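Ticket 177: Bed cover in guest room 2 will not lie flat
Opened by: Agustina Sosa
Assigned to: Konrad Kalinowski
Date opened: September 22, 2020
Status: Closed

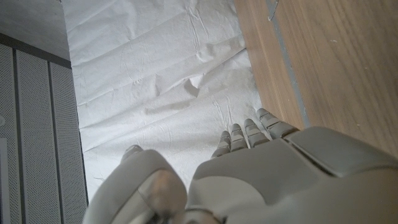
Reported problem: The white cover creases again after each change of bedding. Guest room 2 only. The same covers from the Pimthorpe order stay smooth in the other rooms.

Log

Sosa: Pulled cover tight from the foot end and tucked both sides. Creases back by the next morning. Swapped in a spare from the linen closet. Same result, so the cover itself is probably fine.

Kalinowski: Which dryer cycle? Covers left in the drum after the cycle ends will set creases. Also check that the mattress pad is the right size.

Sosa: Low heat, 20 minutes, taken out right away. Pad label says Prillden, full. The bed is a queen.

Kalinowski: Pad is too small. It rides up toward the middle and takes the cover with it. Please confirm with Mirta Quezada whether the pads were mixed up when the rooms were repainted in April.

Quezada: Confirmed. Full and queen pads went back on the same shelf. The missing queen pad was in the bottom bin. Shelf now has separate labels.

Kalinowski: Fit the queen pad, corners first. Smooth the cover by hand from the center out, then tuck the foot end last. Do not iron on the bed.

Sosa: Done. Cover still flat after two nights.

Resolution: Wrong pad size. Full pad returned to room 4. No replacement covers ordered.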